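Unit Pricing Belongs on the Repair Invoice

Grocery shelves have carried unit prices for decades. A shopper comparing two jars of peanut butter can read the cost per ounce and ignore the size of the jar. Repair invoices offer nothing comparable. A customer who pays 500 dollars to have a dishwasher, a furnace blower or a well pump put back in service receives a total, a line for parts and a line for labor, and the labor line is usually one figure.

I think the labor line should be split into time and rate, on every invoice, in the same place and in the same units.

The objection I hear most often comes from shops that charge a flat fee per job. Odair Fontes, who ran the service desk at Esteves for nine years, made the case to me in writing. A flat fee protects the customer from a slow technician. If a pump swap is priced at two hours, the customer pays for two hours even when a seized fitting turns it into four. He is right about the fitting. He leaves out the swap that takes 50 minutes, which is billed at two hours as well.

Flat fees are a form of insurance, and insurance can be worth buying. The buyer should be able to see the premium. An invoice that listed the book time, the hourly rate and the clock time would show it in three numbers. The shop would still collect the flat fee. Nothing in the proposal touches the price.
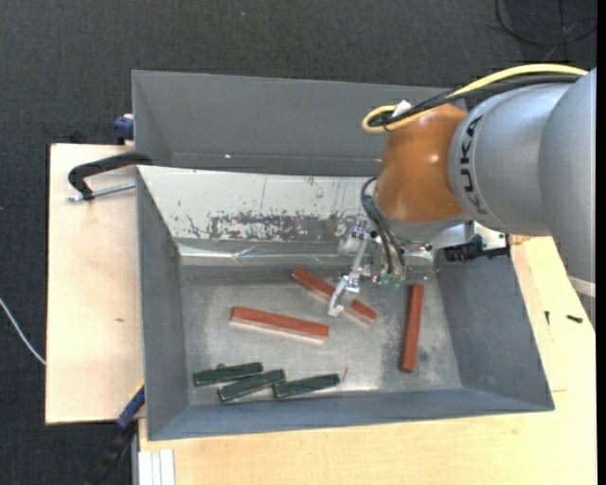

Would itemized labor make repairs more expensive?

The added cost is one field on a form that most shops already fill out for payroll, so any increase should be small. Clock time is recorded in order to pay the technician. Printing it a second time takes no new measurement.

A better objection concerns diagnosis. At the Jakport branch of Astine, a large share of a technician's day goes to finding the fault, and the repair that follows may be a single screw. Customers resent paying for the search. Once the hours are printed, the argument goes, they will dispute the search first. Some will. The remedy is to give diagnosis its own line, with its own rate if the shop wants one. A furnace that quits only on the coldest mornings in January takes longer to diagnose than one that is dead all day, and an invoice can say so in plain words.

Parts deserve the same treatment, though the case is weaker. Markup on parts pays for the van, the shelf and the wrong part that went back. Gurkska prints its supplier cost next to its selling price, and I would not require that of anyone. A part number is enough – the customer can look up the rest.

What I would require is modest: book time, clock time, hourly rate, diagnosis listed separately, part numbers in full. A state consumer office could publish the layout on one page and let shops adopt it as their software is updated. Shops that work by hand could use a rubber stamp.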